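Le bac pour Heltimero ne partait plus qu'une fois par jour depuis janvier. Je suis arrivé à l'embarcadère à 6 heures, avec une valise et la boîte qui contenait les papiers de mon père. Le guichet était fermé. Un homme en ciré m'a dit d'attendre au café, que le vent allait tomber, et il est retourné à ses cordages.

Mon père avait quitté l'île à douze ans. Il n'en parlait pas, sauf pour dire que les pommes de terre y avaient le goût du sel. À sa mort, une lettre du notaire de Cunus m'a appris qu'il y possédait encore une maison. Elle valait peu de chose. Le notaire proposait de la vendre à la société Sturkov, qui achetait tout le long de la côte nord pour 400 couronnes la parcelle. Il suffisait de signer.

J'aurais pu signer chez moi. J'ai préféré voir la maison d'abord.
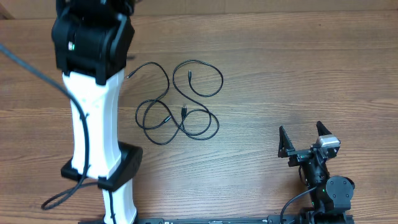
La maison était la dernière avant la digue, au bout d'un chemin que les moutons entretenaient mieux que la commune. La clé tournait mal. À l'intérieur, il faisait plus froid que dehors. J'ai posé la boîte sur la table de la cuisine, une table en bois brun, au grain fin, avec un petit nœud sombre et un endroit plus pâle où tombait la lumière. J'ai passé la main dessus. Je savais que mon père y avait appris à lire, c'était la seule chose qu'il avait dite à ma mère sur cette pièce.

Dans la boîte, il y avait son livret scolaire, un permis de pêche périmé et neuf lettres qui venaient toutes de l'île. Je ne les avais jamais ouvertes. Elles étaient de sa sœur. Elle lui racontait les tempêtes, le prix de la laine, la mort du chien. Dans chacune, elle demandait quand il rentrait. La dernière disait seulement que la toiture avait été refaite côté mer et qu'elle laissait la clé à l'épicerie.

Je les ai lues dans l'ordre, puis j'ai allumé le poêle. Il restait du bois sous l'appentis. La fumée est d'abord revenue dans la pièce, il a fallu ouvrir la porte et attendre.

Vers le soir, la femme de l'épicerie est passée avec du pain et une lampe. Elle m'a demandé si j'étais le fils. J'ai dit oui. Elle a regardé le contrat de Sturkov, que j'avais sorti avec le reste, et elle n'a pas fait de commentaire. Elle m'a expliqué comment amorcer la pompe.

Le bac repartait le lendemain à midi. J'ai rangé les lettres, j'ai plié le contrat en quatre et je m'en suis servi pour caler la fenêtre, qui battait.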